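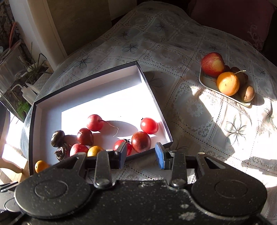

4. Setting up and running a pick session – hand-held gripper

Applies to the Covex hand-held gripper, all builds after 207. Older units, see the Prins supplement. Revised 2021-08-16.

Read 4.1 before you touch anything. The rest you can follow as you go.

4.1 Before you start

Most rejected sessions fail on set-up. Bad light, worn pads, objects swapped halfway. All of it avoidable.

You need: gripper, charged. Spare pads. Lint-free cloth. A container with low sides. Objects, mixed sizes. Session sheet, blank.

CAUTION – Moving fingers. Keep your free hand out of the space between the pads whenever the unit is on. Applies to helpers too.

CAUTION – No glass, no knives, nothing with a sharp point. Not even "just for one take".

4.2 Checking the gripper

1. Unit off. Look at both fingertip pads. Soft rubber, no splits, no lifting at the corners. Any split, change the pair. Never one pad alone.

2. Wipe both pads with the dry cloth. No alcohol, it hardens the rubber.

3. Check the rivets on the linkage arms. Should sit flush. If one stands proud, stop and tag the unit out.

4. Squeeze slowly, all the way closed, then let go. Fingers should meet in the middle and open again by themselves. Sticking or clicking – see 7.3.

5. Power on. Wait for the steady light. Blinking means it is still zeroing, leave it flat on the table untill it stops.

Note: pads are good for 1,000 cycles. Log the change on the sheet or the next person has no idea where the count is.

4.3 Laying out the work area

1. Pick a table that doesn't rock. Ordinary home tables are fine and wanted. Cloth on the table is fine too, patterned or plain, as long as it doesn't slide when you pull at it.

2. Lace or open-weave cloth: check that the finger ends can't hook into the holes. Try two or three slow passes close to the surface, unit closed. If it catches, keep picks inside the container.

3. Put the container where you can reach every corner without leaning. A shallow box lid works. White inside is good for contrast, but watch the glare.

4. Set the second container, tray or plate, within one arm's length. Not behind the first one.

5. Clear loose bags and cables off the path between the two. Background stuff on sills and shelves can stay.

Note: direct sun is allowed. Strong light and hard shadow are part of normal homes and we want both. What is NOT allowed is changing it midway. Curtain open or curtain closed, decide, write it down, leave it.

4.4 Choosing objects

1. Food items are the default set. Fruit and vegetables, whole, uncut. Mix round and not round, firm and soft.

2. Include small ones. A cherry tomato or a radish tells us more about the grip than an apple does.

3. Dried or wrinkled fruit is OK. Mold is not. Leaking is not.

4. Leave stems, leaves and root tails on. Don't tidy the produce.

5. Some items may touch each other or the wall of the container. Do not stack them.

6. Items outside the container are allowed if you mark them "out" on the sheet.

CAUTION – Anything handled in a session is not to be eaten afterwards. Pads are not food grade. Bag it and bin it.

4.5 Running the session

1. Start recording. Hold still, fingers open, over the work area. Count to three in your head.

2. Come down slowly. Pads either side of the item, at its widest point if you can get there.

3. Close until it holds. Soft fruit – stop at first contact, then a touch more. Don't crush.

4. Lift straight up, clear of the rim, then across. No dragging over the edge.

5. Lower, open, back off. Wait one beat before the next pick.

6. Dropped it? Leave it where it lands if still on the table. Try again from there. On the floor, end the take. Do not reach in with your hand while recording is on.

7. Maximum 14 minutes per session, then rest the wrist. Maximum 55 picks per pad check. Whichever comes first.

Note: failed picks stay in. Don't delete them, don't redo the take to get a clean one. Mark "F" and move on.

4.6 Privacy and good practice

1. No faces, no mail, no screens in view. Check before you start – reflections as well.

2. Anyone else in the home has to know recording is on. Ask first, every time.

3. Pets out of the room.

4. Upload to Plirnov the same day. Files left on the unit overnight may be overwriten.

4.7 Closing down

1. Stop recording, wait for the light to go out, then power off.

2. Wipe pads again. Juice left on the rubber makes it tacky.

3. Fingers open in the case, not squeezed shut. Flattened pads are not covered.

4. Sheet filled in: light, cloth, items, pad count, drops. Sign it.

Replacement pads and blank sheets from Isalier. Order early for December – stock runs short.

Next: 5. Charging and storage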